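Shop-bought rolls go stale at the speed of gossip. Making your own takes an afternoon, most of which you can spend doing something else while feeling industrious. The recipe makes enough for one greedy household, or two polite ones.

## Make the dough

Tip 500g of strong white flour into a big bowl with a sachet of dried yeast, a teaspoon of salt and a tablespoon of sugar. Warm 300ml of milk until it feels like a bath you'd complain about, then pour it in with 60g of soft butter. Stir until it looks like a mistake.

Knead on a lightly floured surface for ten minutes. Lightly, mind. My first batch took on so much extra flour that it could have been used to wedge the back door, and for a while it was.

Cover the bowl and leave it until the dough has doubled. In my kitchen in Drinton that takes an hour in August and most of a Radio 4 afternoon in winter.

## Shape and bake

Cut the dough into pieces the size of a small lemon. Roll each into a rope, fold it in half and twist the two strands round each other, tucking the ends under. The first will look like something the plumber took away. Put it at the back of the tray and carry on.

Let them rise again for half an hour, brush with beaten egg and bake at 200°C for 15 to 18 minutes. Tap the bottom of one; it should sound hollow.

Cool them on a rack before they go in the bread basket, or the undersides turn soggy. You want a good brown crust on the ridges and a paler colour down in the grooves.
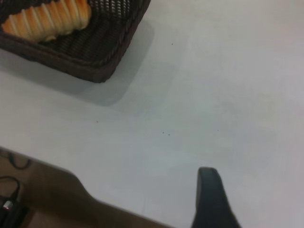
## Keeping them

They're best on the day. After that, freeze them in a bag and warm them from frozen for ten minutes in a medium oven. The microwave will also do it, if you like chewing slippers.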